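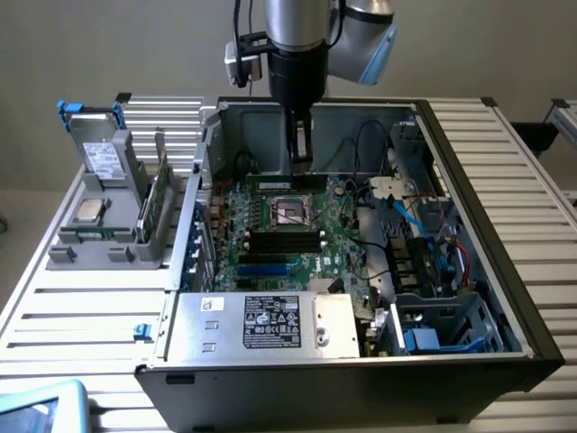 ¿Cada cuánto hay que recalibrar una celda que monta y desmonta ordenadores de sobremesa?
Depende de cuánto se toque. La nuestra se recalibra una vez al mes y siempre que alguien desmonta la pinza o mueve la mesa.

Notas para la charla. Puesta a punto y mantenimiento de la celda Drurkitz. Ponente: Ramil Cabrera.

Presentarme en dos frases. Llevo el mantenimiento de la celda en el taller de Lemolar desde que se instaló. El programa lo escribe Vangelis Karagiannis, así que las preguntas de software se las paso a él al final.

Decir pronto de qué va la charla: el trabajo entre un turno y el siguiente. Limpieza, referencias, tornillos, cables. De visión y de planificación de movimientos hablo lo justo.

Bloque 1. La mesa

Antes de encender nada, la mesa. El perfil ranurado es cómodo para fijar cosas, pero las ranuras recogen tornillos de caja y restos de brida. Se aspira por la mañana y se repasa con un cepillo estrecho. Un tornillo debajo del chasis levanta una esquina y la altura del zócalo cambia lo suficiente para que la pinza entre mal.

Las tuercas de la mesa se aprietan en cruz. Las marcamos con rotulador – una raya que cruza la tuerca y el perfil – y con mirar la raya se sabe si hay movimiento. Contar lo de noviembre: la segunda marca estaba girada y pasamos una mañana entera culpando a la calibración de la cámara.

Parar y preguntar quién usa mesa de perfil.

Bloque 2. El soporte de piezas y los puntos de referencia
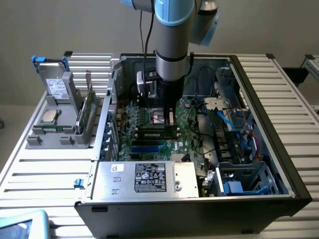 El soporte de piezas tiene su propio sistema de coordenadas y se enseña por separado del chasis. Mucha gente los junta en uno solo y luego, al cambiar de modelo de torre, tiene que volver a enseñarlo todo. Cada pieza tiene una postura distinta en el soporte: el disco duro va de pie, el procesador tumbado delante y la tarjeta verde en vertical, metida en su ranura. Para la comprobación usamos el disco primero, porque es alto y cualquier giro del soporte se nota arriba. Después el procesador, que es el que menos error admite.

Procedimiento, leerlo despacio:

Bajar el brazo a velocidad reducida hasta el punto de aproximación del disco.
Cerrar sin fuerza y mirar si la pieza se mueve al contacto.
Si se mueve, anotar hacia qué lado y corregir el origen del soporte. No se corrige el punto suelto.
Repetir con el procesador.
Guardar con fecha e iniciales en la hoja de la celda.

Insistir en el tercer paso. Cuando se corrigen puntos sueltos, al cabo de unas semanas hay cuatro correcciones que se tapan unas a otras y el programa ya no se entiende. Lo hicimos nosotros y tuvimos que empezar de cero.

La torre se coloca tumbada y sin tapa. El operario la arrima a los topes y pulsa confirmar. Al principio lo hacíamos a ojo, con la idea de que la cámara lo arreglaría. La cámara corrige desplazamientos pequeños; si el chasis está girado de verdad, es mejor que la celda se pare y pida recolocarlo.

Bloque 3. La pinza

Desmontaje de los dedos cada 100 ciclos para revisión. Parece mucho. Son pocos minutos y los tornillos se aflojan con las inserciones de memoria, que es donde más se empuja.

Se limpian las caras de contacto con alcohol y un paño sin pelusa. Si queda grasa de los dedos de alguien, el procesador resbala. Guantes, por tanto, también para el que limpia.

Al volver a montar, apretar con llave dinamométrica y comprobar el cierre con una galga. Después, tres aperturas y cierres en vacío antes de acercarse a una placa.

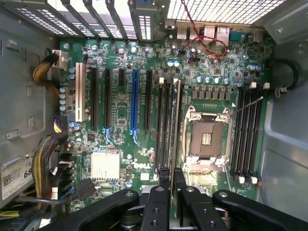 Vista desde la pinza: placa base con el zócalo de la CPU vacío y los bancos de memoria.

Con esta vista comprobamos la cámara de muñeca. Los dedos tienen que aparecer abajo, siempre en el mismo sitio. Guardamos una captura de referencia y la comparamos con la del día. Si los dedos han cambiado de posición en la imagen, o se ha movido la cámara o se han montado mal los dedos, y en los dos casos se repite la calibración de mano y ojo.

El zócalo abierto es delicado. Regla de la celda: con el zócalo descubierto no se hacen pruebas de movimiento manual. Para practicar hay una placa vieja con los contactos ya doblados.

Bloque 4. Cables

El cable de la pinza baja por fuera del brazo. Se deja holgura en la muñeca y se revisa en las dos posiciones extremas del programa. Cambiamos la primera manguera por roce con el borde del chasis. La nueva lleva funda y una brida más arriba.

Los cables del interior de la torre dan más guerra que los nuestros. Cada equipo llega con ellos en otro sitio. En Kashindye los apartan a mano antes de meter la torre y nosotros hacemos lo mismo.

Bloque 5. Registro y repuestos

Las paradas se apuntan en Zesus, con hora y causa. Pedir que la causa se escriba con palabras: "error de pinza" no sirve, "no cerró sobre el disco" sí.

Repuestos que hay siempre en el armario: un juego de dedos, la funda del cable, tornillería de la pinza y un soporte de cámara. El soporte de cámara tardó 60 días en llegar la última vez.

Si voy mal de tiempo, saltar el bloque 5 y pasar a preguntas. La hoja de revisión está impresa junto a la puerta. Vangelis contesta lo de la calibración automática.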